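Pelero Shop Setup Guide
Section 4: Setting up a limited-run shirt

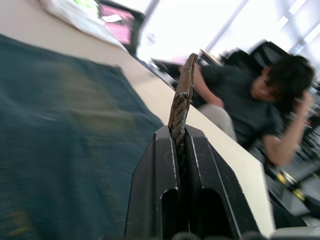
Do section 3 first (payments and shipping zones). If you skipped it the Publish button stays gray and you'll think something is broken.

Last edited 2025-02-25 by Florin Nistor. Screens may look a little different if you're still on the old dashboard.

4.1 Before you start

Have these ready:
- Artwork file, transparent background, 200 dpi minimum at print size
- Blank shirt style and colors picked out
- Size chart from your printer, in inches
- Run size (total shirts, all sizes together)

Note: dpi is checked at print size, not at the size you drew it. Small logo stretched across a chest will fail.

4.2 Create the product

1. Dashboard > Products > New. Choose "Limited run", not "Standard". You can't switch later, you have to delete and start over.
2. Type the shirt name. Keep it short, long names wrap badly on phones.
3. Pick a series if the shirt belongs to one. No series yet? Leave blank, add it from the series page when you get to 4.5.
4. Upload the artwork. Wait for the green check before you click anything else.
5. Drag the art where you want it. Collar to top of print is 2 inches by default. Fine for most crew necks, too high for a V-neck.
6. Save draft.

CAUTION: Save draft does not save the size chart. That's its own button, at the bottom of the Sizes tab. Easy to miss.

4.3 Sizes and stock

1. Open the Sizes tab.
2. Enter the total run. Maximum is 500 per design. Need more, write to support and ask for a bigger cap before you announce anything.
3. Split the total by size. The numbers have to add up or you get error 2538 ("size totals do not match run").
4. Decide on holdbacks. These are shirts kept out of the shop for exchanges and lost packages. Set them per size.
5. Paste in the size chart and hit Save chart.

Note: holdbacks count toward the run. If you print a number on the inside tag, numbered shirts in the holdback pile are still part of the edition.

Note: error 2538 also shows up if you leave a size empty. Type a zero.

4.4 Connect the printer

Unalthorpe and Mladenović both connect directly. Brillico works by email order only for now, so skip to step 4 if thats you.

1. Settings > Printers > Add.
2. Paste the account key from your printer's site. No spaces at the end.
3. Click Test. You should get a confirmation number back in under a minute. Nothing? Check the key again, then check that your printer account has a card on file.
4. Order a sample. One shirt, your most common size.
5. Wash the sample twice, inside out, cold. Look at the edges of the print and at any thin lines.
6. Approve the sample in the Printers tab. Until you do, orders queue up but don't go out.

CAUTION: approving locks the artwork. Ink colors too. Read the spelling on the shirt one more time. Then get someone else to read it.

4.5 Publish

1. Products > your shirt > Schedule.
2. Set date and time. Time zone is the shop's, set in section 1, not your computer's.
3. Choose what happens at zero stock: "Hide page", "Show as sold out" or "Show with waitlist". Default is Hide, which kills any links people have shared. Most shops want Show as sold out.
4. Set the per-customer limit. Blank means no limit.
5. Preview on a phone.
6. Publish.

If you are releasing two shirts in the same series, schedule both before you publish either one. The series page only refreshes when a shirt is published and it will will show an empty slot otherwise.

4.6 Reprints

Limited runs can't be restocked. To sell the design again, duplicate the product, change the name or color and mark it "Second edition". The first edition page stays up with its original count.

Waitlist emails do not carry over to the copy. Export them from the first product, import to the second. A proper transfer button is planned for June.

Questions on printer keys go to Aurelia Lazăr through the help form, pick "Printers" in the menu. Everything else, pick "Shop setup".

Next: Section 5, Discount codes and gift cards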